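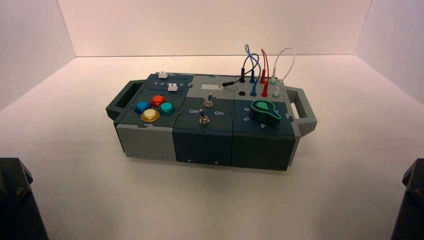
Slide it or push it, how is anyone supposed to know, wrote one reader of the first edition, and I've kept that note pinned over my desk ever since. It's the whole chapter in one line! People meet a knob, a handle or a latch, and they have to guess what it wants from them.

Chapter 7
Knobs, Handles and Other Small Promises

I came to this subject through a kitchen drawer. My apartment in Bolen had a row of Pullex drawers with no handles at all, just a groove along the bottom edge, and every guest I ever had (my own mother included) pushed on the front and waited for it to pop open. I got so used to saying "no, underneath" that I started saying it to myself.

Was that my guests' fault? I'd say no, and I hope you'll agree with me by the end of the chapter. A control talks to us before we touch it. A raised knob in a slot says slide me. A loop says put your hand through here. A flat plate on a door says push, and when there's a bar behind that plate that you have to pull, well, you've met the door at the Kamine library.

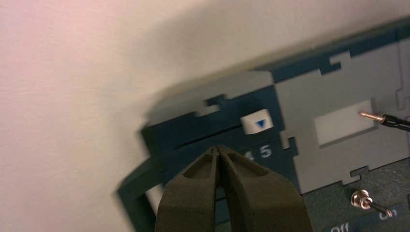 Figure 7.2 Close work at the face of a panel.

We'll start with reach and grip, then move on to labels, which I think of as the last resort. Section 7.3 goes through the Pangilinan door survey, where 841 people walked up to 33 doors and the observers wrote down which way each person tried first. Before you read it, try the warm-up.

Warm-up: Pick 2 controls in your own home that visitors always get wrong. Sketch each one, and write down what its shape seems to be asking for.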